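Lornar Opens Registration for Its November Evening Talks on Getting Ready for Surgery

Free series returns to the Sornard Library with more seats, a printed workbook and a later start time

Lornar, the patient education nonprofit, is delighted to announce that registration is now open for its fall series of evening talks, held once again in the big downstairs reading room of the Sornard Library. The talks are free, they are meant for anyone who has an operation coming up (or who loves somebody who does), and they are given in plain, everyday words from start to finish.

People who came along last year will remember how quickly the chairs filled. This time there is room for 90 guests each evening, and the doors open at 6:30 p.m. so that those coming straight from work can sit down, catch their breath and have a cup of soup before things get going. The soup comes from the Vörös bakery across the street, which has very kindly offered to feed everyone again, and there will be rye rolls too for as long as they last.

The series follows a patient from the first appointment all the way to the first walk around the block. The opening talk covers the weeks before: which questions to write down, what to tell the surgical team about vitamins and over-the-counter pills, and how to set up a bedroom if stairs are going to be hard for a while. The second is about the day itself, from the check-in desk to the recovery room. The third, which many families have told us is the one they needed most, is all about coming home – meals, sleep, rides to follow-up visits, looking after a healing incision, and knowing when to pick up the phone.
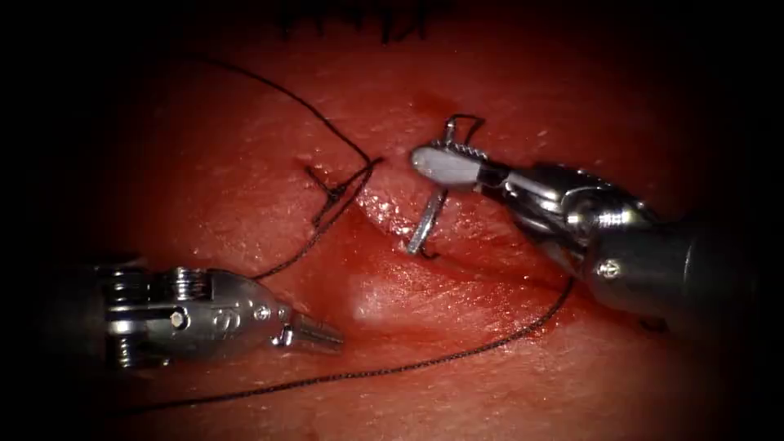

The talk on coming home was the one Ghazala Hayat kept thinking about long after the chairs were stacked last year. "I had a whole folder of papers from the hospital and I had read every one of them," Hayat said, "but I had never asked who was going to help me wash my hair. Somebody in the row behind me asked it out loud, and half the room started writing." She added that she would like to see more husbands and grown sons in the seats this fall, and that she has already signed up two of her own.

Each guest will go home with the new Andico workbook, 60 pages of checklists, medicine charts and blank lines for questions, printed in large type and bound so that it lies flat on a kitchen table. Lornar handed out 3,889 copies of the earlier edition, many of them through church halls and senior centers, and readers were generous with their suggestions. The new one has a page for pet care, a bigger calendar and a pocket inside the back cover for appointment cards.

Every talk runs for an hour, with plenty of time afterward for questions. Guests who would prefer to ask something privately may drop a note in the box by the door, with no name needed. The speakers can't give advice on a particular case, and anyone with a pressing worry should call their own doctor's office.

The reading room has step-free entry from the parking lot side, and a hearing loop is in place. Children age 12 and over are welcome with an adult.

Seats can be reserved at the library's front desk or by phone during opening hours. Workbooks for those who can't attend may be picked up at the same desk from the Friday after the first talk.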